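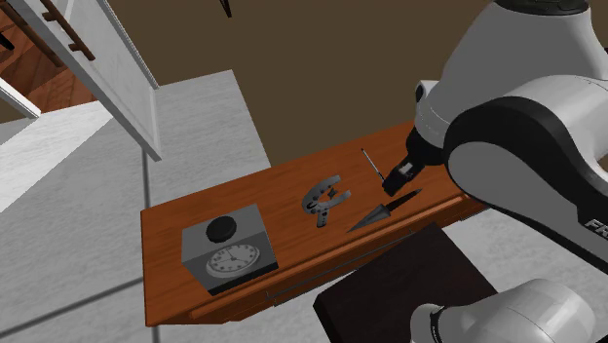

# Comparing fingers and controllers at Rurau: a talk with Pavithra Acharya

By Sreekumar Rajan

Pavithra Acharya tests grippers at Rurau, a small engineering firm in Prirklow that fits robot arms into other people's workshops. Most of her testing now happens in simulation before any hardware is ordered. When we spoke she was near the end of a comparison between two sets of fingers and two controllers, all of them tried on the same simulated arm and the same wooden table.

The table has very little on it. There is a square grey clock at one end, a small metal tool with curved jaws, a dark blade and a thin rod. I asked her why she had settled on those.

"They're awkward in different ways," she said. "The clock is a box, so you'd think it was the easy one, but it has a knob on top, and that changes where you can come down on it. The blade lies flat on the wood. There's hardly any height to get hold of. The rod is thin, and if you come at it with the fingers turned the wrong way you just push it along. And the metal tool has an opening in it, so the software has to decide whether to grip one arm of it or go across the whole thing."

She said customers usually send in a list of parts and ask for a gripper that will pick up all of them. Her job is to find out which parts will cause trouble, and whether the trouble comes from the fingers or from the way the arm is being driven.

## Two sets of fingers

Both grippers in the comparison are parallel types with two fingers. The first is the short pair that Rurau uses as its standard. The second is a longer pair called the Keston, which was drawn up in the firm's own workshop and has a thinner tip.

"Everybody wanted the Keston to win," Acharya said. "It looks better on paper. A thin tip should get under a flat thing more easily. It does, a bit. On the blade it was clearly ahead. On the clock it was worse, and we hadn't expected that."

The trouble with the clock was leverage. With longer fingers, a small error in the wrist angle turns into a larger one at the tip. One finger touches first and the clock turns slightly before the second finger meets it. With the short fingers the same error mattered less.

"The short ones are forgiving," she said. "They're also a nuisance, as you have to bring the whole gripper down very low. When you're going for something between two other things, the body of the gripper is right there next to them."

I asked if that was the case with the blade and the rod, which lie on either side of where the gripper comes down.

"Yes. That layout is the one I look at most. You've got the blade on one side and the rod on the other, and the gap is what it is. With the short fingers the body has to fit as well as the tips. I've thrown out layouts that were tighter, as I didn't think a customer would ever set a bench out that way, but this one seems fair to me."

## Controllers

The second half of the work was the controller comparison. Rurau has used a plain position controller for years — the arm is told where to go and goes there. The other candidate, which the team calls Prins, lets the arm give way a little when it meets something.

Acharya ran every layout with both controllers and both sets of fingers, 419 runs in all. A run counted as a success if the object was lifted and stayed in the fingers for 3 seconds. If anything else on the table was knocked, the run was marked down even when the lift worked.

"People argue with me over that last part," she said. "They say it picked the thing up, what's the problem? The problem is the next thing it has to pick up has moved."

Prins did well on the flat objects. With the position controller, the height of the tabletop has to be known exactly, and if it is set slightly too low the fingers press hard into the wood. In the simulator this shows up as a large contact force and sometimes as an object shooting off sideways. Prins took the contact and settled.

It did less well on the rod. Acharya put that down to the way it reacts when the first finger touches. "It feels a force and it backs off. With something as light as the rod, you want it to carry on and close. I could make it stiffer, and I did, but then you're most of the way back to the position controller. We had it at 7 different stiffness settings by the end. The middle ones were all much the same."

I asked which setting she would choose.

"The one just above the middle. I wouldn't defend it very hard."

## How far to trust it

She was careful about what the numbers could be used for. The simulator handles rigid objects and clean contacts well enough, in her view, and gives a useful answer on whether the gripper will fit into a space and whether the arm can reach it at a sensible angle. She trusts it much less on slipping.

"Friction is a number I typed in," she said. "I typed in one for wood and one for metal, and they're reasonable, but a real blade might have oil on it. If a result depends on friction I mark it in the report and it gets done again on the bench."

The bench tests are kept short. For this comparison she plans 30 lifts for each pairing of fingers and controller, mostly on the flat objects, where the differences were largest. The clock will be tested too. She has asked the workshop for a spare pair of Keston fingers in case the tips bend.

There was also a fault in the simulator that cost her several days in March. The collision shape for the metal tool had been made as a solid block, with the opening between its jaws filled in. The fingers could not go into the gap, and every grasp that tried to came back as a failure.

"I had a very nice graph showing that neither gripper could do it," she said. "Then I turned on the view that draws the collision shapes and saw why. I now check that view for every new object. It should have been on the list from the start."

The runs with the old shape were thrown away and are not part of the total.

## The room

The simulated room has a tiled floor and a plain brown wall behind the table. I asked whether any of that made a difference to the results.

"Not to the grasping, no. The arm doesn't know what colour the wall is. It will matter when we add the camera, because then the software has to find the objects by looking, and a dark blade on orange-brown wood is quite a different problem from a grey clock on the same wood."

That work has not begun. So far the software has been given the position of every object directly. Acharya wanted the gripper questions answered first, so that a missed grasp could be blamed on the fingers or the controller with some confidence. Once a camera is involved, a miss might also mean the object was found in slightly the wrong place.

She has two camera positions in mind, one fixed above the table and one on the wrist. She expects the wrist view to be blocked by the gripper at low heights, and thinks the longer fingers may have an advantage there that the present tests do not show.

## What she has recommended

Her draft report keeps the short fingers as the standard and offers the Keston pair for customers whose parts are mainly flat. On controllers it recommends Prins for any bench where the height of the surface may change, and the position controller elsewhere. She said the sales side would have liked a single answer.

"I did try to write it as one," she said. "It came out wrong for the rod whichever way I put it."

I asked what she would change if she were starting the comparison again. She said she would use more layouts and fewer stiffness settings, and would record the wrist force in every run. At the moment it is saved only for the failures, which makes it hard to see how close some of the successes came to going wrong.

She would also add something soft, such as a cloth or a sponge, though the simulator is slow with soft objects and she has put it off twice. The bench lifts come first. The order for the spare fingers had gone in the day before we spoke, and the workshop had yet to give her a delivery date.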